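Folding Dark Knits: Marites Manalo on Order, Surface and Crease

The folding room at Sokstead is on the ground floor of the Aguirre building, behind the intake desk. Sorted clothing comes in at one end and leaves folded at the other. Marites Manalo has run it for 11 years. In a normal week roughly 1,000 pieces pass through, mostly secondhand knitwear, trousers and household cloth. I asked to talk mainly about dark knits and fleece, as those are the subject of most of the letters we get on storage.

Manalo began with the work surface. A bare laminate top, in her view, is the wrong place to fold soft fabric.

"It slides," she said. "You bring one half over, and the bottom half moves with it. Then you go back and straighten the bottom half, and the top has shifted. Put a cloth down first. Any woven cloth with some texture will do. The knit grips it a little and the bottom layer stays where you left it."

She prefers a base cloth that differs clearly from the garment in color. For black pieces she picks something light or patterned, and for pale pieces something dark. The base cloth is shaken out between batches and washed at the end of the day. It does not need to be ironed, but a hard crease in it will throw off a thin garment laid across it, so she keeps the base cloths rolled on a tube.

"Black on black is hopeless. You cannot find the edge. With a light cloth under it the outline is plain and you can see right away if one side is longer."
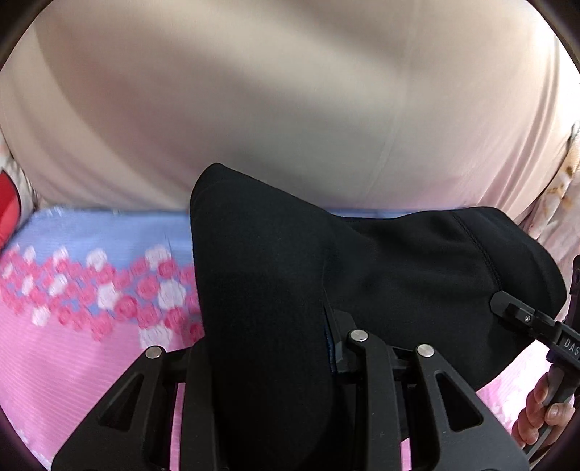
Order of work

The sequence Manalo teaches has few steps. The garment goes face down. The side seams are found by touch and pulled level. Sleeves, if there are any, are laid straight across the back, one on top of the other, with the cuffs short of the opposite seam. The sides come in to the target width. The hem is brought up last.

She is particular about the side seams. Cheap knits often twist after a few washes, and the seam drifts toward the front. If the folder works from the seam on a twisted garment, the collar ends up off center.

"With a twisted one you ignore the seam. Hold it by the shoulders, let it hang, and fold it the way it hangs. It will look wrong at the bottom hem, and you leave that alone. The collar and the shoulders are what people look at on a shelf."

Width is set with a board. The room used to have a stock of thin plastic ones from Skateck, and Manalo still uses them for shirts. For fleece she stopped. The board has to be pulled out after the sides are in, and with thick cloth it drags the inner layer along. Her present tool is the Gradier, a flat gauge that stays beside the garment and is only read off against it. It has a stop at each end and no moving parts.

I asked how closely the width needs to be held.

"Within a finger. If you chase it closer than that you handle the piece too much, and handling is what brings up pills on a fleece. Put it down, fold it, leave it."

Halves and thirds

Opinion in the room is divided on the last fold. Ourania Balaskas, on the afternoon shift, brings the hem up in thirds for everything. Manalo folds thick pieces in half and keeps thirds for thin ones. Both joined the conversation at this point.

"Thirds stand up," Balaskas said. "You can file them in a drawer on edge and pull one without touching its neighbor. A half fold falls open."

"In a drawer, yes," Manalo said. "On an open shelf a fleece in thirds is a ball. It rolls forward."

The difference comes down to the bend at the fold. A thin jersey folded in thirds gives a firm block with a tight edge. A fleece has so much loft that each bend takes up depth, and the third layer has less flat area to rest on. Manalo presses air out with the forearm, moving from the collar toward the hem, before the last fold is made. Pressing afterward, she says, just pushes the air into the closed end.

Both agree that a fold should be a bend and never a pressed edge. Neither uses an iron on folded knits. Both also fold with clean, bare hands. Gloves catch on loops.

Base cloths in use

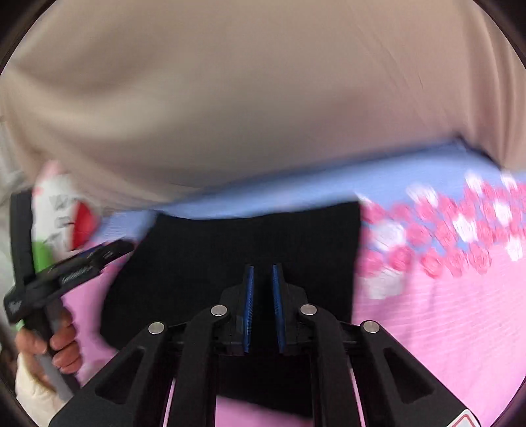
The choice of a base cloth gets more attention here than I had expected. Manalo looks at weight first, then texture, then pattern. A cloth that is too light rides up under the garment, and one that is too thick gives under the forearm and makes the pressing step useless. On texture she pointed to pink cloth with thin parallel ribs, of the sort that has a narrow blue band between the plain ground and the edge. The ribs serve as a guide. A garment can be squared to them by eye, and a skewed hem shows up against the lines before the fold is made. The pink and white flower pattern along the band is of less use to her, and she would turn the cloth so that the ribbed ground lies under the hem and the spots are off to the side.

"A busy pattern is fine for finding the outline of something black," she said. "It is bad for finding lint. You look at a white speck and it could be on the garment or it could be the flower. So I check for lint on the plain part."

Lint is the main reason dark knits are kept apart from the rest. At Sokstead they are folded in the first hour, before any towels or pale fleece have been on the tables. If the order has to be changed, the base cloths are changed too. A roller is used on the face of the garment after the sides are in, with strokes in one direction, and once more on the finished face. Balaskas also rolls the cloth itself. Manalo considers this a waste of tape and shakes it out at the door.

Plain beige cloth is a separate case. It shows gray marks from dark dye more readily than it shows lint, so beige and black are never stacked in contact. New black cotton is the worst source. Any black piece that leaves a trace on a damp white rag goes into a separate bin and is washed again before folding.

Stacking and storage

Stacks are built with the folded edges alternating, front and back, so that the pile stays level. Heavy pieces go at the bottom. Manalo limits a stack of fleece by height, to the level of the second shelf pin, and does not care how many garments that turns out to be. Above that height the lowest piece takes a set, and the line across the chest remains visible after it has been hung overnight.

For storage at home her instructions are much the same. Wash and dry the piece fully. Wait until it has cooled from the dryer before folding -- warm knit holds a crease far better than cool knit. Use a drawer with an inch of free space at the top. Refold at the change of season, with the folds in a different place, if the piece has not been worn.

She does not recommend vacuum bags for fleece. The pile flattens and recovers unevenly, and the fold lines are the last part to come back. For flat woven cloth she has no objection to them.

I asked what she would do with a piece that already has a bad crease. Steam from the inside, she said, held off the cloth by a hand's width, then brush the face lightly and leave it flat until dry. A hanger at this stage will stretch the shoulders. The piece can be folded the next morning, and the first fold should fall well clear of the old line.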